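**Plostarska-bench** wrote:

Our department is collecting teleoperated examples for a two-handed robot: each orange item is to be placed on a plate. We have 891 episodes on file. May those with a poor first grasp be retained for training?

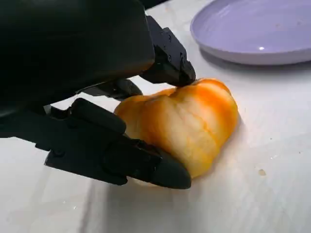

**Penden Lab Office** wrote:

Retention is advisable, provided the grasp is labeled separately from the placement. Reviewers should judge contact from the wrist view, where one can see the upper finger on the shoulder of the orange and yellow piece and the lower finger wrapped beneath it. The overhead view seldom settles such matters.
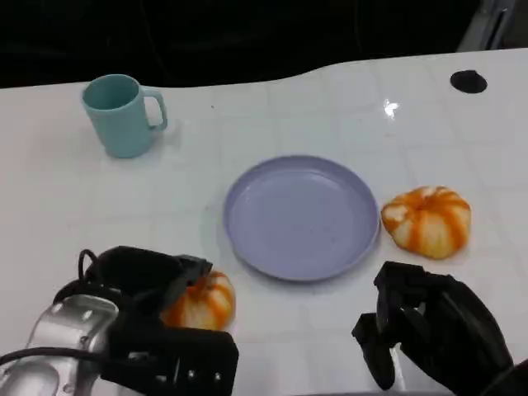
We also require that starting positions be changed after every 6 episodes. Operators at our site neglected this in July, and the resulting policy reached for the same spot regardless of the layout.
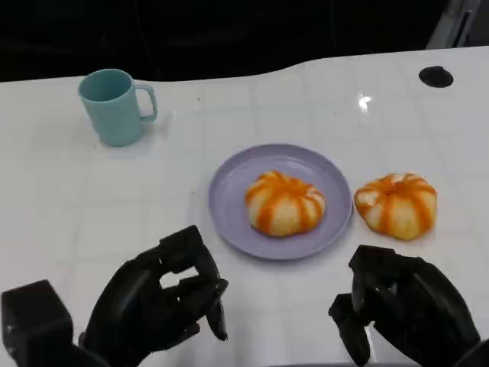 Episodes that end early should be marked "partial" and kept in a separate folder.

**kong_annotation** wrote:

Keep them all. Storage is cheap.

**Alura Data Desk** wrote:

I must disagree with the preceding reply. Please check that the camera streams are aligned before anything is retained.
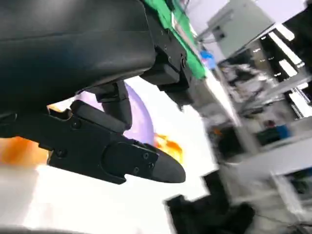

An offset of 2 frames was sufficient to spoil one of our sets. It took 9 days to correct.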